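November 1, 2025
Battery drawer, Gellside room

Started on the loose cells today. The drawer under the label printer had got to the point where it would not shut, and I was tired of picking through it every time a meter went flat. Emptied it out and worked through the cells in small lots on the table by the glass.

Method, same as in May: wipe the ends, look for swelling or crust, rest reading on the meter, then the Jenus tester under load for 20 seconds. Anything that drops off quickly goes out for recycling. Anything with crust on it goes straight out without testing. Rechargeables get kept apart from the ordinary ones and go on the Hevex charger overnight before I bother reading them.
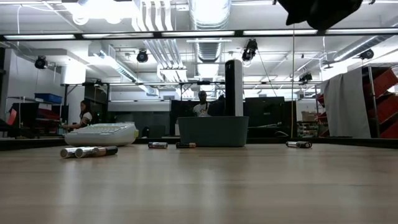 Cells on the table, gray bin behind.

Mixed types again, silver casings in with the black and copper ones. The ordering sheet says we only buy one kind, so the others have come in with equipment. It matters for the Nassar loggers, which take 2 cells each and give odd readings when the pair doesn't match. I lost most of a morning to that in the spring and would like not to do it again.

The cells roll if the table gets bumped. A strip of foam with grooves cut in it would do. There is an offcut on the shelf by the saw, if it hasn't been used.

Load testing took longer than I expected, around 2 minutes a cell once I had written everything down. Readings are on the loose sheet, to be copied into the battery log.

Still to do:
Rest of the drawer.
New tape for the recycling tub, the old label has faded.
Ask whether we can buy spares in matched packs.
Check contacts in the spare logger, one spring looked dull.

Please don't put used cells back in the drawer in the meantime. Leave them on the shelf with a bit of tape on the end.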